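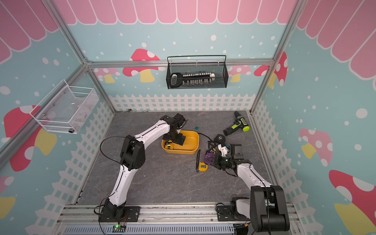 Hanane Radwan

Teleoperation on the Two-Arm Bench: Frequently Asked Questions

These answers cover demonstration recording on the Griltine bench. They assume you have finished the safety induction and can start the control software without help. Questions about training runs and model evaluation belong on the Astley pages.

What counts as a demonstration?

One complete attempt at one task, from both arms at the home pose to both arms back at the home pose. If you stop in the middle, for whatever reason, discard the attempt and start over. Two half-attempts can't be joined later, even if the joint angles happen to match.

Should I guide the arms by hand or use the remote control?

Use the remote control for anything that will go into the training set. Hand guiding puts your own arms and sleeves in the camera view, and the policy won't have those to look at when it runs by itself. Hand guiding is fine for checking reach, setting the home pose and teaching fixed waypoints.

How many demonstrations does a task need?

The target for the tool-sorting task is 2000. Smaller tasks are set case by case, and the number is written in the task sheet. Don't stop early because the attempts have started to look alike. Variation in the starting layout matters more than variation in how you move.

How should I lay out the tools before an attempt?

Follow the layout card for the position of the tray, then place the tools yourself. Change their spacing and rotation between attempts. Some overlap is allowed, as long as an operator can still find a grasp without pushing the pile across the floor.

Why do my grasps on the tape measures slip?

Usually the fingers have closed on a rounded edge. Rotate the wrist until the fingers sit across the two flat sides, lower a little farther than feels natural, and close slowly. If the case turns as you lift, put it down and regrasp. A regrasp is a valid part of a demonstration and should be left in.

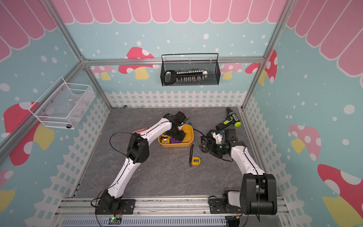
Which arm should pick up which tool?

Arm assignment is decided by where the tool lies at the start of the attempt, and it stays fixed until the tool is released. The center line of the floor is the boundary. An arm that reaches far across it tends to approach its joint limits, and the controller slows down near those. With a cordless drill at the back right, as on the bench here, the right arm takes the approach while the left works over the yellow tray. Tools lying between the two arms, such as the yellow tape measure with the black center, may go to either one. Pick whichever is free and move the other clear first.

Can both arms be over the tray at the same time?

Only if the task sheet says so. In tool sorting, one arm waits outside the tray until the other has opened its gripper and lifted away. Collision checking covers the links, but it does not know about whatever the gripper is holding.

What is the delay between the controller and the arm?

Small enough to ignore at normal speed. It becomes noticeable if you change direction sharply, and the arm will overshoot. Slow down before contact. If you see a lag during steady motion, stop recording and report it – don't try to compensate by leading the arm.

Should I keep failed attempts?

Mark them as failed and keep them. Joni Oksanen reviews the failed set separately, and some of it is used to train the success classifier. Delete an attempt only if the emergency stop was pressed or a camera dropped out.

How long is a recording session?

Two operators share a bench and change over after 5 completed attempts. Accuracy falls off before most people notice that they are tired. The bench is not available on Saturday, when calibration is run.

Do I need to recalibrate if I bump a camera?

Yes. Stop, note the attempt number and run the short calibration from the Mägi menu. Attempts recorded between the bump and the calibration have to be marked, even if the picture looks unchanged to you.

Can I move the baskets or change the wall panels?

No. The background is part of the recorded observation. Changes to it are scheduled as separate batches by Wubit Kumsa, and an unscheduled change makes a batch hard to compare with the ones before it.

The gripper stopped responding but the arm still moves. What now?

Open the status panel and look for a gripper current fault. Move the arm to a clear area, release the enable switch and reset the gripper only. If the fault comes back within 6 attempts, take the bench out of service and leave a note in the bench log.

Where do I send corrections to this page?

To Solange Bailly. Include the question heading and the software version shown in the status panel.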